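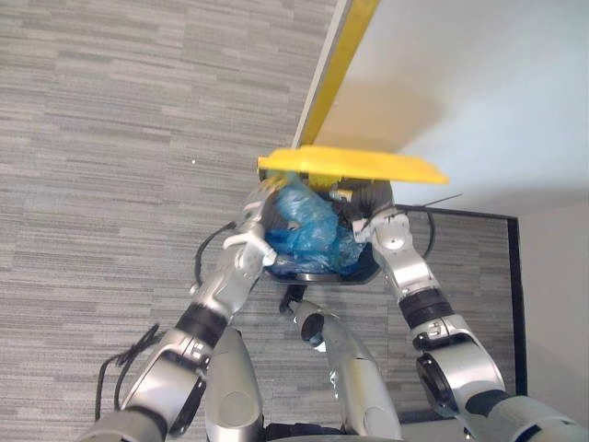

NOTES - capsule wardrobe talk, Kiltden library, evening slot
(doors 7, me on at quarter past, 40 mins then questions)

Water. Phone OFF. Clip mic goes on the collar, not the scarf, scarf rustles.

Start straight in. No "can you all hear me".

OPENING
Count of my wardrobe last May. 76 things on hangers. Let that land. Wearing maybe a quarter. Same navy trousers over and over, same two jumpers.
Ask room: hands up who wore something today they also wore last week. (Everyone. Good. Put own hand up.)
Point = we already have a small wardrobe, we just keep it inside a big one.

What tonight is: how I got down to 47, what I kept, what I got wrong, how to put outfits together from what's left. Not a tidying talk. Also not going to tell anyone to wear beige.

SLIDE 2 - the rail
Old rail, packed tight. Talk about the smell of it, that slightly stale wool thing. Couldn't see the ends. Found a skirt with the tag still on from the Hadon outlet, bought for a wedding, wore something else to the wedding.
Don't go on about the wedding.

SLIDE 3 - how I sorted
Took a whole weekend, would do it over a month if doing it again. Got tired, got ruthless, regretted the green coat. Say the thing about the green coat: lovely collar, gave it away at 9 at night when hungry. Still look for it on people.
So - never decide on coats when hungry.
Method:
Everything on the bed. Yes everything, gym stuff too.
Try on. Properly, with shoes. Zip up.
Sit down in it. (Demo on chair. CHECK there is a chair.)
If you tug at it in the first minute you'll tug at it all day.
Maybe pile goes in a suitcase, under bed, look again at the end of the season. I only took two things back out, a stripey top and a belt.

Someone always asks about weight going up and down. Be kind here, slow down. Keep a few pieces either side, no guilt. Elastic backs are your friend. Wrap dresses. I keep one pair of jeans the next size up and they are my favourite jeans.

SLIDE 4 - colour
Two base colours, one or two you love. Mine navy + cream, then rust, then that soft pink.
Base colours = trousers, coat, bag, shoes. The loved ones = near the face.
Pink bit: I was told for years I couldn't wear it. Was the wrong pink. Take things to a window, shop lighting is useless. Hold up under chin, look at your face and not the cloth.
Black is fine!! People get defensive about black. If you love it wear it.
Prints - must have at least one of your base colours in or it'll sit there. Floral midi on slide is the exmaple, navy ground, goes with both cardigans.

(if running late skip to slide 6)

SLIDE 5 - fabrics, quick
Linen creases. That's it, that's linen. Steam it or leave it.
Viscose - lovely drape, check the washing label, I shrank one to fit a child.
Pleats: wash in a net bag, tie a loose ribbon round the length of the skirt, hang to dry from the waistband. Pass round the pleated skirt at this point. Want it back.
Lace trims, hand wash, flat on a towel.
Jumpers fold, never hang. Shoulder bumps. Show shoulder bumps on the grey one.
Bobbles: comb or shaver, go gently at the elbows.

SLIDE 6 - the 8 piece exercise
MAIN BIT. Give it proper time.
Hand out cards + pencils (bag under table). Everyone writes 8 pieces they own and like. Not want. Own.
Give them three mins. Don't talk over it. I always talk over it.
Then: draw lines between any that go together. Count nothing, just look where the lines bunch up. Whatever's got most lines is doing the work in your wardrobe. Whatever's got none is either a special or a mistake.
Get two or three people to read out. Usual outcome is trousers or a white shirt in the middle. Once in Clestitz it was a boiler suit, fab, tell that if it goes quiet.

My own card, on screen:
cream blouse with the tie neck
navy wide trousers
jeans
floral midi
rust cardigan
denim jacket
white trainers
tan loafers
Run through: blouse + trousers + loafers for work. Same blouse, jeans, trainers, jacket on Saturday-type days. Midi with cardigan and trainers. Midi with blouse UNDERNEATH if it's a strappy one, works, looks planned. Denim jacket over nearly all of it.

SLIDE 7 - shopping after
One list on phone. Thing has to be on the list a month before I'm allowed.
Second hand first. The rail at the back of Kanagaratnam on the high street is very good for blouses, go in the morning. Mention they take alterations too, did my trouser hems, roughly 2 weeks wait before the summer holidays.
Alterations generally: hems yes, waists yes, shoulders no unless you really love it. Costs more than you'd think.
Buttons! Changing buttons on a plain cardigan. Show before and after. Gets an ooh every time.

SLIDE 8 - occasions
Weddings, christenings, work dos. Where everyone panics.
Dress you can wear with flats. If it only works in one pair of heels it's a costume.
Blush or navy in a plain shape, change the earrings. I have worn the same navy one to four things this year and had it complimented at all four, by some of the same people.
Borrowing - ask your friends. We run a swap every couple of months in the room upstairs, sign up sheet by the door. Bring clean things, on a hanger, with your initials on a bit of tape inside the neck.
Bags: small one for evening, that folds inside the day one. Hats, no view. Refer to someone else.

SLIDE 9 - things I got wrong
Green coat (again, short).
Got rid of all the scruffy stuff then had to paint the hall in a good shirt.
Bought matching hangers before sorting, bought far too many.
Went too plain the first winter, felt like a supply teacher. Added the earrings back in. Earrings do not count towards the number, my rule.
47 isn't a magic number btw. Someone will write it down. Tell them to cross it out.

QUESTIONS likely
- kids' clothes? no idea, pass
- tights: yes keep the good ones seperate from the laddered ones, little bag each
- storing winter things: clean first, cedar balls, not the loft
- where are your shoes from (they always ask) - Hadon, old, resoled
- men's wardrobes: same exercise, try it on them at home

END
Thank them. Cards are theirs to keep. Pencils aren't, need them for the Clestitz one.
Get skirt back.
Swap sheet by the door, tea at the side, out by 9 as they lock up.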